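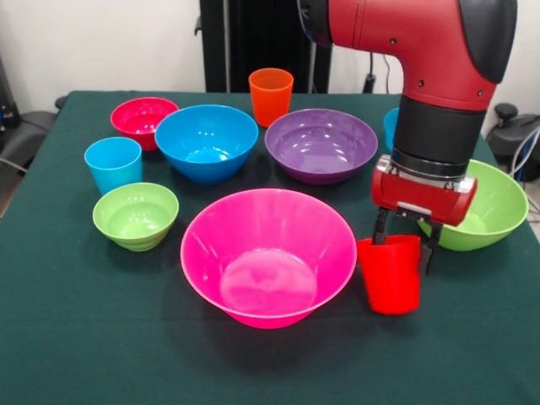 Bright cups and bowls on a green cloth.

1/4/22

I gave up sugar in my coffee in July and I still miss it. The first 3 weeks were bad. I drank tea at work, then went back to coffee with more milk, and that got me through. Lucía Marín told me to try a lighter roast, so I bought a bag from the shop in Hollis. It helped — a little. I now drink two cups before noon and none after. My sleep is the same as before. I may try oat milk next, if the store has any left.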